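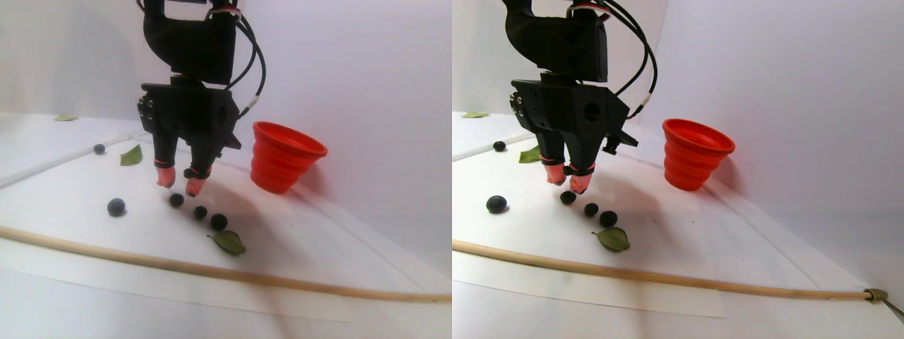

My sister-in-law sent me a link in August with the subject line "you need to read this." It was an article about blueberries and memory. Eat a cup a day, it said, and your brain will thank you. I read it twice and my brain had no comment.

I like blueberries. I buy them when they're cheap and eat them over the sink. What I don't like is being told that a fruit I already enjoy is now a project. The word "superfood" has been on my nerves for years, mainly because I have never found a person who can tell me what it means. Is there a line somewhere? Does an apple fall just under it? My friend Tatiana Slanina worked in a hospital kitchen for most of her adult life and she says the word never came up there, and those people were feeding the sick.

So on Wednesday I went looking for the study behind the article. The article linked to another article, which linked to a press release, which did finally name a paper. The paper had 282 people in it. Fine, that's more than I expected. But they weren't eating blueberries. They were drinking a powder stirred into water, twice a day, and the powder came from a company that sells the powder. The people who got the real stuff did slightly better on one test out of a whole battery of them. On the rest there was no difference worth printing, and the press release didn't print it.

If you give people enough tests, somebody is going to do better on one of them. I'm not a scientist and even I know that much.

And then the ads started, because of course they did. I read one paper about berries and now my phone thinks I'm in the market for something called Prornero, which is freeze-dried blueberry in a capsule. "The power of 800 berries in every jar." Who counted? Which berries? The ones at my grocery store come in every size from a pea to a small grape. I wrote to customer service and asked, and got a friendly reply telling me the formula is "inspired by nature." I wrote back. That was 2 weeks ago.

Kamlesh Vashisht, who reads this blog and disagrees with nearly all of it, will say I'm being unfair and that plenty of research points the same way. Maybe so. I'd believe it sooner if so much of what I read about it didn't come with a checkout button. He'll also say there's no harm in eating more fruit, and there he's right, I've got no argument at all. Eat the fruit! But a pint of berries in winter costs what I used to spend on lunch, and people on tight budgets are being made to feel they're letting their brains go because they bought bananas.

I asked my doctor about it at my last checkup. She said to walk more and get my hearing tested. Neither one comes in a jar, so I don't suppose I'll be getting an ad.

For the record, my sister-in-law has been doing the daily cup since she sent me the link. She called last night to say she feels much sharper. She'd also called the night before to say the same thing, but I let that go, and we talked about her roof.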